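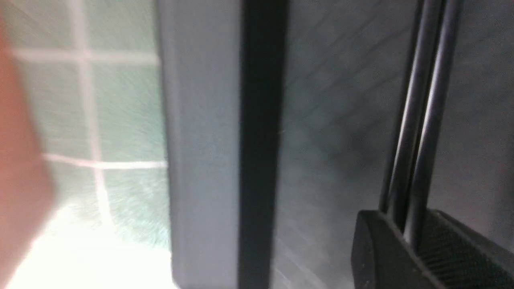

Triin Luik replied to my last post that a written rule beats no rule, and I should stop sneering at the Rarkivard checklist. Fine. I read it again.

It has 600 words on robots handling tableware. The part on who may stop the arm is one line, and it says "trained staff." Trained by whom? In what?

Rule 2 says the gripper must be "clean before use." Clean how? A wipe with a dry cloth would pass. So would a glance from across the room.

Then there's the bit on food contact. Spoons get a paragraph. Chopsticks get lumped in with "other utensils," as if you pick up a long thin stick the way you pick up a bowl. 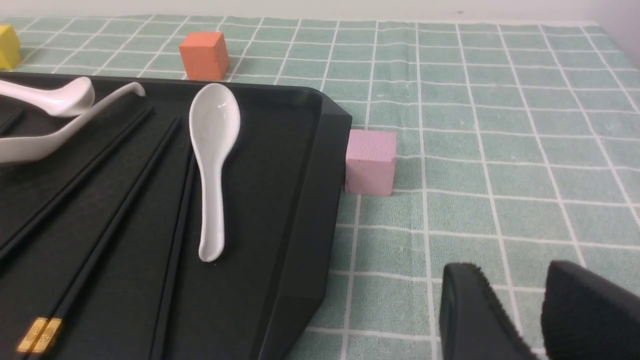
And the pass mark is 3 clean pickups in a row. Three! I could get a coat hanger through that on a good afternoon.

I asked Illen in June where the number came from. They sent me the checklist.

Margus Toom thinks the next version will fix this. Maybe. The last one fixed the font.

What I'd want first: name the person at the stop button, say what the gripper gets washed with, and log the drops as well as the pickups. Triin, if they add those I'll take back two of my complaints. Keeping the one about the coat hanger.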